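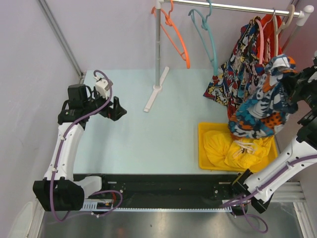 Notebook entry, sound post-production, 27 November 2019

Project: Nedance (feature film, Momano)
Present: Elsie Pirihi, Bořivoj Brabec, Ayane Hirano

1. Dialogue, reel 7

The reel was reviewed from the start of the courtyard sequence to the end credits. The lead actress's lines in the courtyard are usable except for the exchange at the gate, where generator hum sits under every word. Mr. Brabec applied a notch at 61 Hz, the generator having run slightly fast, and a second, narrower cut one octave up. The hum is reduced to an acceptable level. The consonants have lost some edge, and a gentle lift above 2000 Hz restored most of it.

The whispered line after the gate closes could not be saved. It is entered on the re-recording list.

2. Re-recording session

Ms. Brøndum's agent confirms that she is available for the re-recording. She has asked to hear the production track in her headphones before each take, as was done in October. The same microphone and distance are to be used; see the October pages for the setting. Mr. Damgaard, who directs, wishes to attend and will give notes through the talkback only.

3. Music

The composer's revised cue for the ferry scene was received and laid in. It enters 600 ms late against picture. Ms. Hirano checked the session and found that the silence at the head of the file had been counted twice. Corrected and saved as a new version. The old version is to be kept until Mr. Damgaard has heard both, as he remarked in passing that he liked the late entry.

4. Outstanding

Crowd voices for the wedding scene: still too clean. Try the Flestosa room recordings at low level.
Footsteps on the stairs: replace, wrong shoe.
Credits song: rights letter from Baysal not yet received. Ms. Pirihi to write again.
Backup of reel 7 completed and checked by A.H.

Levels for the ferry scene were left as found. The next entry should begin with the left surround channel, which dropped out twice during playback and has not been traced.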